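Skostum recalls power adapters for Trellau bookshelf speakers

Audio maker Skostum is recalling the wall adapters sold with its Trellau 20 powered bookshelf speakers after reports that the plug housing can separate when it is pulled from an outlet. The speakers themselves are not part of the recall and do not need to be sent back.

The company said 954 adapters from a single production run are affected. They were packed with speakers sold through its own website and through independent audio dealers between March and August. Adapters bought separately as spares came from a different supplier and are fine to use.

Skostum has received reports of the housing coming apart in a customer's hand, leaving the two prongs in the wall outlet. No injuries have been reported. Owners are being asked to switch off the outlet at the breaker before removing an adapter that shows any gap or crack along the seam.

How to check yours

The affected adapters carry a date code that begins with TR4, printed on the flat side between the prongs and the cord. If the code starts with anything else, no action is needed. Owners who can't read the code can use the serial number on the back of the right-hand speaker, which is the one with the volume knob and the inputs.

The recall page on the Skostum website has a form for either number. A replacement adapter ships free of charge, with a prepaid envelope for the old one. The company expects to send the first batch out in November and says most orders should arrive within two weeks of the form being filled in.

In the meantime the Trellau 20 should be left unplugged. Skostum is advising against using a generic adapter, even one with a matching barrel plug. The speakers draw more current at startup than their rated power suggests, and a lighter supply may shut down or run hot. Customers who already own one of the company's spare adapters can keep using it.

Dealers have been told to pull any unsold stock and check the codes before putting it back on the shelf. Totness Audio, one of the larger dealers carrying the line, said it had gone through its stockroom and found 20 boxed pairs with the older adapter. It will swap adapters at the counter for walk-in customers, whether or not the speakers were bought there, while its supply lasts. A receipt is not required.

Refund option

Owners who would prefer their money back can return the full set — both speakers, the adapter and the connecting cable — for a refund of the purchase price. Original packaging is not needed, but Skostum asks that the speakers be wrapped separately so the grilles don't rub against each other in transit. The refund offer is open for 100 days from the date the recall was posted. The adapter exchange has no end date.

Buyers who picked up a pair secondhand can have the adapter replaced but are not covered by the refund.

The Trellau 20 went on sale in the spring as the smallest pair in the range, aimed at desks, bedrooms and kitchens. It has a Bluetooth receiver, one analog input and an optical input, along with a subwoofer output that the earlier model lacked. The list price is $200 a pair.

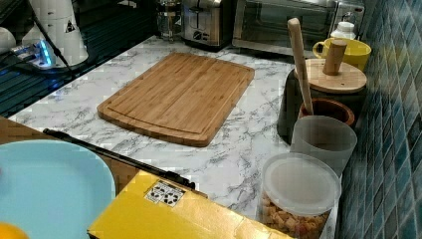
Other models

The larger Trellau floor speakers are passive and have no adapter. The Trellau soundbar uses an internal power supply with a detachable cord, so it is also outside the recall.

Some customers have asked about the Ferraro turntable, which Skostum sold in a bundle with the Trellau 20 over the summer. The turntable's adapter is similar in shape but has a lower output and a round label. It is not affected. Bundle owners should check that they unplug the right one — the speaker adapter has the thicker cord and a ferrite bead close to the barrel plug. The two should not be swapped, even for a short time.

Sales of the Trellau 20 are on hold and the product page currently shows it as out of stock. Skostum said new units will ship with a one-piece molded adapter, the same part being sent to current owners. Boxes with the new adapter will have a green dot next to the bar code.

Customers without internet access can call the number on the back of the owner's manual, which is staffed from 9 a.m. to 6 p.m. Eastern. Callers should have the adapter code or the speaker serial number ready.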